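打印本页 | 用电子邮件发送

Jaltham 河谷夜间蛾类调查:灯诱与糖诱两种方法的比较

课程项目报告
作者:Hawi Birhane
指导教师:Tainá Marinho

一、项目来由

Jaltham 河谷的蝴蝶过去有几届学生做过记录,蛾类一直是空白。系里标本柜中标注为 Jaltham 的蛾类标本只有半抽屉,多数没有采集方法,有几枚连采集地点都只写了“河边”。本项目想解决两个问题:一是给河谷的蛾类列出一份初步名录,二是比较灯诱和糖诱在同一批样地上得到的结果有多大差别。第二个问题对后面的同学更有用,灯诱设备要提前借,还要考虑供电,如果糖诱能得到相近的结果,以后的课程作业可以做得简单一些。

野外工作在夏季进行,标本鉴定和数据整理持续到11月。

二、样地

样地共四处,沿河谷由低到高排列。

样地A在河滩,植被以柳树和芦苇为主,地面常年潮湿,夜里雾气重。
样地B在 Trurnemness 老果园的南侧,果树已多年不修剪,林下有大片荨麻和悬钩子。
样地C是阔叶林林缘,靠近一条碎石路,夜间偶尔有车经过。
样地D是坡顶的干草地,风大,几乎没有乔木。

选点时原本还考虑过水库下方的针叶林,踏查后发现夜间进出要翻一道上锁的栅栏,就放弃了。样地之间没有直接视线,一处的灯光不会照到另一处。样地D与样地C的直线距离最近,中间隔着一道山脊。

三、方法

3.1 灯诱

使用 Poulain 便携式诱虫灯,下接集虫箱,箱内放纸蛋托供蛾子停歇。天黑后开灯,黎明前收箱。箱内个体先在现场拍照和登记,能当场确认的种类登记后放回附近植被中,不能确认的装管带回。放回的位置选在灯具背后的灌丛里,避免清晨被鸟集中取食。

雨夜不开灯。遇到大风时样地D照常开灯,但在记录表上注明风力,分析时单独看过这些夜晚,数量明显偏低,没有剔除。

3.2 糖诱

糖液用红糖、糖蜜和少量啤酒熬成,放凉后用刷子涂在树干上,高度与胸口平齐。样地D没有合适的树干,改用浸过糖液的棉绳挂在木桩上。这一处改动使样地D的糖诱数据与另外三处不能严格比较,讨论部分会再提到。

涂抹在日落前完成,入夜后用红光头灯巡查。巡查时动作要慢,夜蛾科的一些种类受惊后直接落到地上,在草丛里很难再找到。每晚两种方法不在同一样地同时使用,避免灯光影响糖诱的结果。

3.3 鉴定与登记

鉴定主要依据翅面斑纹,对照系里的图鉴和参考标本。斑纹磨损严重的个体,以及几组外形非常接近的种类,由 Tainá Marinho 老师解剖生殖器后确认。仍无法定到种的个体只定到属,不计入种数,但计入个体总数。

所有记录录入 Vedia 数据表,一行一条,字段包括样地、方法、种名、个体数、天气和登记人。录入后由另一人对照纸质表核对一遍。核对中发现的错误大多是样地代号写串,B和D在潦草的手写体里很像,建议以后直接写地名。
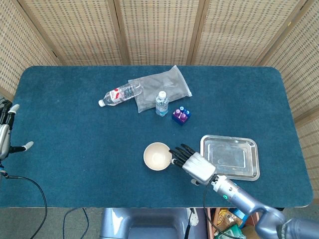 桌面上的水瓶和半透明塑料袋

四、结果

4.1 总体情况

两种方法合计登记蛾类2229头,分属71种。各样地个体数如下:

样地A(河滩) 412
样地B(果园) 986
样地C(林缘) 557
样地D(干草地) 274
合计 2229

种类最多的科是夜蛾科,其次是尺蛾科。灯蛾科种类不多,但在果园出现得很稳定。天蛾科只在灯诱中出现,在河滩和林缘都有记录。小蛾类没有系统处理,只登记了几种容易辨认的螟蛾和卷蛾,因此名录中小型种类偏少,不能理解为河谷里没有。

4.2 两种方法的差别

灯诱得到的个体和种类都多于糖诱。糖诱的优势集中在夜蛾科,尤其是裳夜蛾类。这类蛾子体型大,灯诱箱里很少见到,在果园的糖液树干上则多次出现,有时在同一棵树上与蠼螋、蛞蝓挤在一起取食。

尺蛾科在糖诱中很少。偶尔有个体停在涂过糖液的树干上,但没有看到伸出喙管取食,不能确定是被吸引来的,还是本来就停在那里。这几条记录保留在总表中,备注栏写了“未取食”。

有少数种类只在糖诱中得到。如果只做灯诱,这些种类会从名录里漏掉。反过来,如果只做糖诱,名录会缺掉大部分尺蛾和全部天蛾。

4.3 样地之间的差别

果园的个体数最高,与林下植被有关的可能性较大。荨麻和悬钩子都是多种蛾类幼虫的寄主,老果树树皮粗糙,缝隙多,也适合成虫白天隐蔽。河滩的种类组成与另外三处差别最大,有几种以芦苇为寄主的夜蛾只在那里登记到。干草地数量最低,但草螟的比例最高。

五、讨论

这次调查的结果与开题时的预计大体一致,也有几处不同。

开题时认为林缘会是种类最丰富的样地,理由是林内和开阔地的种类都会经过那里。实际结果是果园更丰富。一种解释是林缘的灯正对碎石路,灯光向林内传播受树干遮挡,有效范围比果园小。另一种解释是车灯的干扰。现有数据区分不了这两种情况,需要在林缘另选一个离路远的点重复一次。

糖诱结果受天气影响很大。闷热无风的夜晚来访个体多,晴朗而凉的夜晚经常一头也没有。灯诱也受天气影响,但波动小一些。月光的影响没有单独分析,只在记录表中写了有无月亮,没有写月相和云量,这是设计表格时的疏漏。

样地D的棉绳做法在文献中也有人使用,但棉绳干得快,后半夜基本失去气味。Hawi Birhane 在整理数据时试过只取前半夜的记录作比较,样地D的糖诱数量仍然低于其他样地,差距小了一些。

鉴定误差也需要说明。几种地老虎类的旧个体翅面鳞片脱落,只看照片很容易混淆。当场放走的个体中可能有少量定错,带回的个体经过复核,可靠性高一些。

六、存在的问题

第一,调查只覆盖夏季。早春和晚秋出现的种类完全没有涉及,名录只能算夏季名录。
第二,幼虫没有调查。文中关于寄主植物的说法来自图鉴,在样地里没有验证。
第三,集虫箱早晨打开时会有个体逃走。逃走的个体如果看清了种类就登记,没看清就没有登记,各样地逃逸的情况可能不同。
第四,纸质记录表的备注栏太窄,天气信息有时写到了背面,录入时漏过一次,后来补上。

七、给后面同学的建议

如果时间有限,建议在果园和河滩各设一个点,灯诱为主,挑闷热的夜晚加做糖诱。这两处的种类组成差别大,合起来能覆盖名录的大部分。

糖液不要熬得太稀,太稀会顺着树干流下来,第二天招来大量蚂蚁。刷子单独装袋,和标本管分开放。红光头灯要带备用电池。

集虫箱的蛋托用旧了会掉纸屑,粘在小型个体身上很难清理,每季换新的。进入果园前要联系 Trurnemness 的管理处,大门夜间上锁,钥匙须在下午领取。

八、资料存放

完整名录和原始数据表存放在 Vedia 的课程文件夹中,文件名以样地代号开头。带回的标本已针插并加注标签,标签写明样地、方法和登记人,放入系标本柜 Jaltham 抽屉。未能定到种的个体单独放在抽屉右侧的小盒里,盒内附有解剖记录的复印件。取用标本请在柜门的登记本上签名。

打印本页 | 用电子邮件发送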